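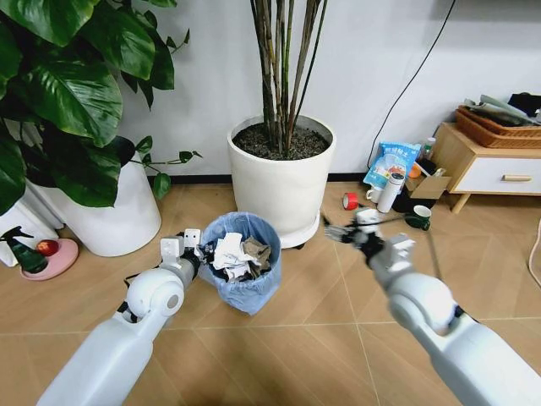

Tidying task, two arms: how messy should the floor be?

Forum: Data collection and teleop
9 replies

marlbridge
Posted Thursday, 9:12 am

We are recording a floor tidying set for a two-arm setup. Trash goes in the small bin, everything else stays where it is or goes back on the cabinet. Target is 200 episodes for the first round. We have 183 and I'm starting to doubt the way we laid out the room.

The idea was to have plenty of stuff around that isn't trash: plants, a mug, a thermos, a roll of tape, a dish with a spray bottle and an apple on it. The bin has a blue bag in it with tissues and a crumpled cloth. I wanted the policy to learn what belongs in the bin and what doesn't, and a bare floor won't teach that.

The trouble is that episodes are slow and the operators don't agree on what to do with half of it. Is the snack bag trash? One person throws it out every time, another leaves it alone. Do I cut the clutter down for the last stretch or finish the round the way it is?

pell_o
Posted Thursday, 9:40 am

Cut it down. You have two problems in one set, grasping and sorting. With 200 episodes you can get a decent start on one of them. Do tissues and the bin, nothing else on the floor, and add the other objects in round two.

Haddadin Annotator
Posted Thursday, 10:05 am

I disagree with pell_o. If you train on a bare floor the policy picks up anything that stands out from the tile. We did that at Jorness and spent a month undoing it. The first time somebody left a mug out, it went straight for the mug.

Keep the clutter, fix the labels. The snack bag is the real issue in your post. If two operators do opposite things with the same object in the same place, the model can't get anything useful from either of them. Write down a rule. "Bag standing up, leave it. Bag flat or crumpled, bin it." It doesn't have to be a good rule, it has to be the same one for everybody.

marlbridge
Posted Thursday, 10:31 am

A written rule is fair. We had a verbal one and it drifted after the second operator joined. I can go back through the 183 and tag what happened to the bag in each.

Any opinion on the cloth? It's a brownish gray thing in with the tissues. It was a cleaning rag. Some people would say rags get washed.

pell_o
Posted Thursday, 10:44 am

Take the cloth out of the bin before you start an episode and don't use it again. Same for anything two reasonable people would argue over.

And a policy going for a mug is a problem you can fix later with more data. A policy that can't close on a tissue is no use to anyone. I stand by bare floor first.

Volker Wendt
Posted Thursday, 11:20 am

Two things I'd look at before the labels.

Cables. You have one running across the floor close to the right gripper, and another looped along the floor at the right. If those stay in the same place for the whole round, the policy may treat them as part of the room, and then you move a cable and it does something odd. Either get them off the floor or shift them between episodes.

Second, speed. Your right gripper is a smear next to the plant pot. What's your exposure set to? If the wrist moves that fast in many episodes, you have a lot of frames where you can't tell what the fingers are doing. We put a cap on operator speed in the Ulstead recordings and threw out anything over it. Lost a few good ones that way, but training was much steadier.

marlbridge
Posted Thursday, 11:52 am

Exposure is on auto, so it goes long when the sun is off that side of the room. I'll lock it this afternoon.

The fast moves are mostly the return after a drop. Operators let go over the bin and whip the arm back to be ready for the next piece. I never told them not to.

afaf_y
Posted Thursday, 12:30 pm

I do teleop full time, so a word from that end. We go fast on the return when we're paid or counted by episode. If there's a daily number on the wall, people will whip the arm back whatever the speed rule says. Drop the number or count hours instead.

I also don't like bin-in-one-spot setups. Is your bin always between the arms like that? After twenty episodes I'm not looking at it anymore, my hands just know where it goes. The data has the same habit. Move it a hand's width every few takes, and turn it so the bag folds over the rim differently. Thin bags catch on fingers and you want some of that in the set, including the takes where you have to back off and try again.

— Afaf Yammine

Haddadin Annotator
Posted Thursday, 12:48 pm

Agree on keeping the retries. Please tag them though. I've been handed sets where failed grasps were mixed in with no flag and we had to watch every episode to find them.

Volker Wendt
Posted Thursday, 1:15 pm

I'd keep retries and drop full failures, at least for imitation. Drosomura's loader lets you mask part of an episode, so you can keep the recovery and leave out the bad approach. You need start and end marks for it, and marking is 3 clicks if the operator does it right after the take. Doing it a week later is miserable.

marlbridge
Posted Thursday, 4:37 pm

Plan for now:

Written rule for the snack bag, taped to the operator desk. Cloth is out. Exposure locked. Floor cables moved between takes until I can route them along the wall. Bin position changes every 7 episodes. No daily count.

I'm keeping the clutter. Sorry pell_o. I will record a small bare floor set next to it, same bin, same tissues, and train on each separately so there's something to compare. The plants stay put, the big pot is on a caddy but it's heavy and I don't want soil on the tile.

pell_o
Posted Thursday, 5:02 pm

Fine by me. Make the bare set the same length as the cluttered one or the comparison won't tell you much. And post the numbers even if I'm wrong.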